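Print this page
E-mail this page

Reuse of school sports kit at Nendbridge: student project report

1. Background

Outgrown sports clothing is often stored at home or thrown away. The project looked at whether a termly exchange could keep more of it in use. The period covered was one term, ending in May. Bright colours were included because team shirts are harder to pass on than plain ones.

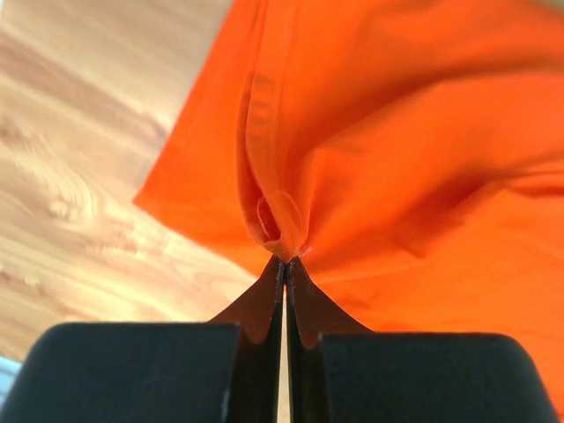
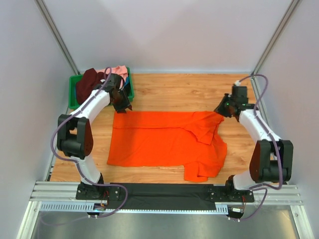 Orange fabric, as in all three views.
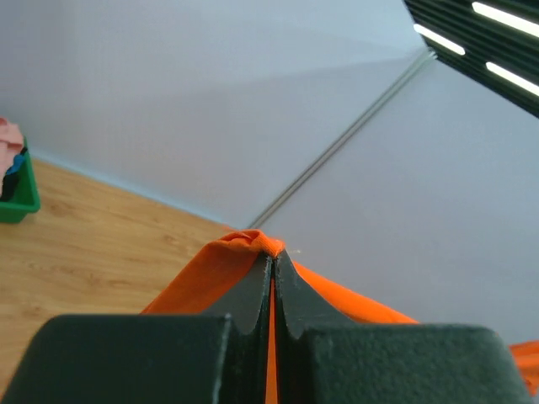 Nipon Sombatkul replied to the draft that colour was a minor matter and that sizing decided whether a shirt was taken. In his view the labels could not be trusted, as a medium from one supplier was often narrower than a small from another. He asked for chest width to be recorded in place of the printed size.

2. Method

A notice went to 300 households in Nendbridge and Posmont. Each garment handed in was measured flat across the chest, given a paper tag and entered in a spreadsheet. Items with holes or failed seams were set aside for textile recycling.

3. Results

The exchange received around 3000 items. Shirts moved fastest — mostly in the middle widths — and shorts moved slowest. Measured width gave fewer returns than label size. The Posmont figures are weaker, as tags were lost during storage there.

4. Limits

Washing shrinkage was not tested. Socks were left out of the count. The spreadsheet has no field for fabric type, and this should be added before the next term's exchange.

Print this page
E-mail this page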